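Dulivik Hand Grippers (pair) — parts kit

Workshop build kits > Grippers and hand tools > Dulivik

In stock. Sold as a pair, left and right. Cables included, tabletop not!

Hello, Maysoun Kanaan again. If you've bought anything from this shop before you'll know I only list things I've put together myself, usually more than once and usually with a bit of muttering. The Dulivik pair is the one I've spent most of this winter on, and it's the one people at our shared workshop keep picking up off the bench and snapping at each other like crabs, so I'm calling that a good sign.

What you're buying is a box of parts that becomes two handheld grippers, one for each hand. You hold the grip, you squeeze, the jaws close, and the position of the jaws goes down the cable to your computer as a number. That's the whole trick. What you do with the number is up to you. I use mine to record how I do small jobs with my hands so that the arm I'm building in the corner (slowly, very slowly) has something to copy. Cameron Gilchrist, who shares the bench with me, uses his to play a synthesiser. Both are fine.

What's in the box

Printed jaw parts for both sides, in black
Two grip shells, in halves, with screws
Two jaw sensors, tested before they go in the bag
Two cables, black, plug already fitted at the computer end
Bracket and fixings for the bigger gripper
A bag of rubber pads for the jaw faces, with spares
Springs, two strengths
Printed instructions (they're mine, so they ramble)

What isn't in the box

A screwdriver. A soldering iron, which you'll want for the sensor leads. A computer. Patience with ribbon connectors.

Putting it together

Set aside an evening for the first one and half that for the second. I did my first left-hand gripper on a Sunday with the radio on and finished it just in time for tea, then had to take it apart again because I'd put the spring in back to front. The spring has a long leg and a short leg. The long leg goes towards the palm. I've now put that on page one of the instructions in capital letters, and Cameron still did it wrong, so do have a look before you close up the shell.

Dry fit everything before you solder. The shell halves should come together with a firm push and no gap along the seam. If there's a gap, take a bit off the inside ridge with a craft knife and try again — don't pull it shut with the screws, the posts will split and then you'll be emailing me for a new half. (I do keep spare halves. They're cheap. But still.)

The jaws slide on last. They'll feel stiff to begin with and ease up once you've opened and closed them for a few minutes in front of the telly. A tiny dab of silicone grease on the runners helps, and I mean tiny, as anything more ends up on the pads and then you can't pick up a thing.

Set the zero with the jaws fully shut and the wide point with them fully open. The software asks you for both the first time you plug in. My sensors read from 0 up to 3000 or a bit over, and if yours stops well short of that, the magnet is sitting too far from the board. Loosen, nudge, tighten, try again.

The software

I don't write the software, thank goodness. It's called Harasym and it's a small free program that a few of us at the workshop use and prod at. It reads both grippers, draws two wiggly lines and saves them to a plain file you can open in a spreadsheet. It runs happily on my old laptop. Version 8 had a bug where left and right swapped over if you plugged them in the wrong order, so please get version 9, and if your lines look like a mirror of what you're doing, that's the first thing to check.

What are they like to use?

Odd for ten minutes, then lovely. You're holding a pair of short stubby fingers out in front of your own fingers and at first you'll miss everything. I started on big soft things, sponges and balled-up socks, and worked my way down to clothes pegs. By the end of the week I was sorting screws, badly.

Long awkward objects are the real test, I think, the sort of thing you'd normally turn over in your hand without noticing. Take hold of one in the middle and it wants to tip. Take hold at the end and it swings. With two grippers you learn to hold steady with one side and come in with the other, and your shoulders drop and you stop holding your breath! I got very fond of practising on ordinary desk stuff for exactly this reason. It's cheap, it's always lying about, and each bit of it is heavy in a different place.

Mind the cables. Let them hang down past your wrists and off your side of the table, with enough slack that you can lift both arms. I tried running mine forwards over the far edge and spent the whole session dragging a mug about.
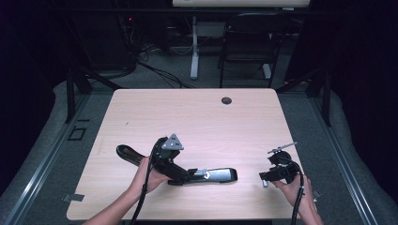
Priltdale, March

The long stapler has become my favourite practice piece. Left gripper round the middle, right one coming in towards the silver end, and then you see how close you can get the small jaws without knocking it. The bracket stands up on the left-hand gripper like a little fin, and those holes are handy if you like bolting things to other things, as I do. I like a plain pale tabletop for this as well. Black grippers on a busy surface are a pain to follow, and my eyes aren't what they were.

You'll notice the two sides don't match, and people do ask. The left one is the bigger, blockier build and the right one is the compact build, and the kit comes as one of each. I tried a pair of big ones first and kept bashing them together in the middle of the table. With a small one on my right I can get in close to whatever the left is holding. If you're left-handed, put it in the order notes and I'll swap the grip shells over for you at no extra charge.

Bits people ask me

Can I use just one? Yes. Harasym will moan about the missing side when it starts up, click past that and carry on.

Will the jaws fit my own arm build? They'll fit the Nedusero wrist plate, which is what I've got on mine. For anything else you'll need to draw an adaptor. I'm happy to send the jaw drawings if you ask nicely.

How strong is the grip? As strong as your hand, less a bit for the spring. If you get tired quickly, fit the softer spring. I swapped to it after the first fortnight and haven't gone back.

Do the pads wear out? They do, particularly if you're picking up metal things all day. Peel off the old one, wipe the face with a bit of alcohol, stick on the new one and leave it overnight. Spare pads are listed separately under part 1846, and I'd get a bag with your first order to save on postage.

Is it suitable for children? With a grown-up doing the soldering, yes, and my nephew is faster with them than I am. The small screws do need keeping away from little ones.

Can I buy them ready built? Now and then. I make up a few finished pairs when I've got a quiet week and they go on the front page of the shop when they're ready. I can't keep a waiting list, I tried it once and lost the notebook.

Postage and returns

Everything goes out from Priltdale in a cardboard box with far too much paper in it. Orders in before noon usually go the same day, unless I'm at the workshop, in which case they go the next morning. If a part's missing or broken, send me a photo and I'll pop a new one in the post. If you've started building and changed your mind, get in touch anyway and we'll sort something out — I can nearly always reuse the sensors and cables.

Goes well with

Dulivik spare pads, part 1846
Dulivik shell halves, left or right
Nedusero wrist plate
Long cable set, for people who like to stand up while they work

Questions to Maysoun through the contact form, please, and say which side you're stuck on.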